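Search this site
Enter keyword
Search

THE NIGHT SHELF AND THE MORNING SHELF

What happens to a small store crew when part of the stocking goes to a machine

May 16, 2019

If you come into the Stenulberg store by the side door, before the bread has been put out, the first thing you hear is the radio, and the second is a soft electric hum from the direction of the sauces. The radio has been there as long as anyone on the crew can remember. The hum is newer, and most of the people who work the early shift will tell you, with a shrug, that they stopped hearing it after a couple of weeks.

Stenulberg is the kind of neighborhood grocery where the same customers come in at the same hour and get asked about their knees. It has one long counter, a back room that is too small for what is kept in it, and a stocking routine that used to begin in the dark. Jars were the worst of it, the crew says. Jars are heavy, they come low, and they have to be turned so the label faces out, and by the end of a delivery morning your back would be telling you all about it (and your wrists would be joining in).

So when the owners signed on with Zakico, a company that fits arms and grippers to the kind of chores people would rather not do bent over, the talk around the counter was a mix of relief and worry, and often both from the same person. One clerk, with 30 years behind her on one shop floor or another, told me she went home that first night and did the household sums twice. She had seen what happened when the self-checkouts came to the bigger place across town.

What happened at Stenulberg was slower and a good deal more ordinary. The crew was 5 people before the robots and it is 5 people today, though the hours have moved around quite a bit. The start of the early shift went back far enough that one father on the crew can now walk his daughter to school, and he brought this up three separate times while we were talking, so I took it that it mattered. On the other hand, the clerk who liked the quiet of the old dark mornings misses them, and she hasn't been shy about saying so.

The job itself has changed in ways that are harder to put on a schedule. The robots work from a list of 275 products, the ones with shapes they have been taught to hold, and everything else is still done by hand. Anything in a floppy bag is out. Anything with a torn carton is out. Somebody has to know which is which, and somebody has to be close by when a bottle goes down on its side and the arm stops to wait for help. "Minding," the crew calls it, the way you would mind a pot or a toddler, and at first they hated it. Standing next to a thing that is doing your work, more slowly than you would, is a peculiar kind of tired.

It got better when they quit standing there. These days the minding gets folded into everything else, a glance over while you are cutting cheese or taking a phone order, and the tablet by the register chimes if it is needed. The crew also asked for, and got, a say in the list. Pickles went on it in the spring after a long campaign. Eggs, by unanimous vote, never will.

The part I hadn't expected was how much of the conversation would be about pay. Looking after machinery was never in anybody's job description, and for a while it was simply added on top, with a one-day course and a cheerful binder. The clerks took it up with the owners, who brought in Sartori, a small outfit that advises family shops on this sort of thing, and there is now a modest raise for anyone who finishes the training. It wasn't a quick talk or an especially friendly one, and a couple of people feel the figure is still too low for what they are asked to know. 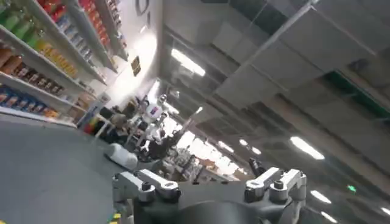

Between the shelves and the counter, with the gripper in the foreground and a white humanoid robot farther back.

Customers have taken it in stride, more or less. The children like the humanoid best, naturally, and there is a regular who says good morning to it before he says it to the clerks, which they have decided to find charming. A few of the older shoppers prefer to wait until the arm is finished before they reach for their mustard. The crew has learned to walk over and get it for them, and some of those short walks have turned into long talks about grandchildren and bus routes.

In June the owners plan to try the same setup at their second store, in Asitz, where the aisles are narrower and the crew is younger. Two of the Stenulberg clerks will go over for the first stretch to show them the ropes. They have been told to bring the binder, and they have already crossed out most of the first chapter and written their own in the margins.

RELATED STORIES
A bakery that starts at noon
What the self-checkout did to small talk
Bad backs and heavy boxes: a stockroom diary
The last hand-lettered price signs in town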